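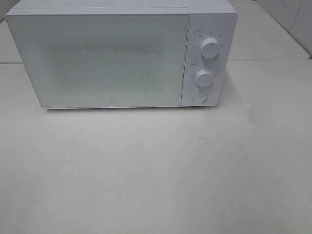
Lieselotte Ehlers asked whether a microwave with knobs can be set to heat for less than one minute, because her soup cup boils over every time. I will come back to her question at the end of this log. It has to do with the same timer.

Filed under: Kitchen & Break Room > Small Appliances > Open Tickets

Ticket 144
Item: white countertop microwave, two knobs, one button under them
Location: Rustetden, second floor kitchen
Reported problem: food stays cold in the middle, timer rings too early

Entry 1, Saturday, morning
I checked the wall socket first with the kettle. The kettle works, so the socket is good. I closed the door with a light push, turned the lower knob to a middle position and heard the fan. Inside was one cup of water. When the bell rang, the water was only a little warm.

Entry 2
The labels on the microwave are in Chinese and most people here cannot read them. I asked Petersen on the phone if they have an English sheet for this model. They do not have it. They told me the upper knob is for the power and the lower one is the timer. I found the upper knob standing on the lowest setting. Probably it was moved when the front was wiped.

Entry 3
Upper knob turned to the highest setting. Same cup, fresh water, 3 minutes. The water was very hot and I had to use a towel to take the cup out. So the heating is good and we do not need a new device. I had already looked at one from Bekon for the same shelf, but I did not order it.

Entry 4
The timer is still not right for short times. I compared it with my phone. When I turn the knob directly to a short time, the bell comes too early – one time it was after 17 seconds. When I first turn it far past the mark and then go back, the time is much closer. Petersen says this is normal for a spring timer and a repair would cost more than it is worth.

Answer for Lieselotte: yes, it is possible, but not exact. Please turn the knob past the mark, go back to the short time and stay near the door. A lower power also helps with soup. The large Hollerine cup is better than the small one, it has more space at the top.

Still to do:
– English stickers for the two knobs
– ask the cleaning people to look at the upper knob after wiping
– order the new turntable ring, part 1000 in the Petersen list, the old one makes noise

Status: open until the stickers are on.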